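Plemstead Repair and Reuse Shed: frequently asked questions

What is the shed for?
We take in small household electrical items, test them, mend what can be mended and pass them on. Anything past saving is sorted for recycling. The shed is run by Naa Eshun, with Wayne Bergeron looking after the workbench.

When are you open?
Mornings from 9.30 until 12, except in October, when we close for the yearly stocktake. Please don't leave bags outside the door when we are shut. Rain gets into them and we then have to throw the contents away.

What can I bring?
Lamps, radios, kettles, toasters, chargers, leads, keyboards and small speakers are all fine. Each household can bring up to 20 items in one visit. If you have more than that, for instance after a house clearance, ring first and we will agree a time.
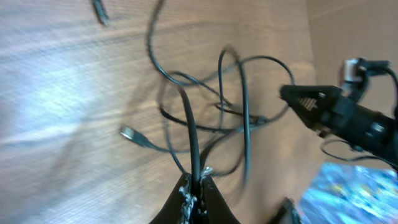

We can't take fridges, televisions, smoke alarms or anything with a petrol engine. The council tip on Madigan Road accepts all of these. Loose batteries go in the red tub by the entrance, with tape over the ends.

Do things have to be working?
No. Tell us what is wrong if you know. A note taped to the item saves us a good deal of testing.

Should I sort my leads before I bring them?
It helps, but we won't turn you away if you don't. Keep a lead with the item it belongs to where you can, and put odd ones in a separate bag.
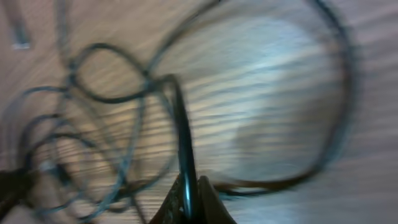

Mains leads are checked first, and any with a cracked plug or bare wire are cut up for the copper. Phone and computer leads are then untangled and sorted by the plug on the end. Black cables all look much alike once they have looped round each other, so take hold of one and follow it along before you pull. Pulling hard on a knot can damage the wire inside – often with no mark on the outside. If you want to store leads at home, coil each one loosely and fasten it with a strip of cloth or a freezer bag tie.

Can I buy things from you?
Yes. Tested items are on the shelves to the left of the counter. Sorted leads are £3 each, whatever the length. You can bring a lead back within a month if it doesn't fit your device.

How do I know which lead I need?
Bring the device with you, or a clear photo of the socket. The name of the maker is less useful, as the same firm may have used several sockets over the years. 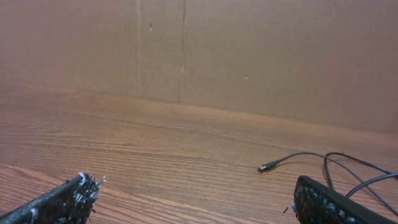 Thin black cable with a small USB connector.

Do you wipe phones and computers?
We don't accept either at the shed. Drustis, on the trading estate, takes them and gives you a receipt when the data has been removed.

Where are you, and can I park?
We are behind the Trakari café. There is free parking in the side street, and the 289 bus stops opposite the gate.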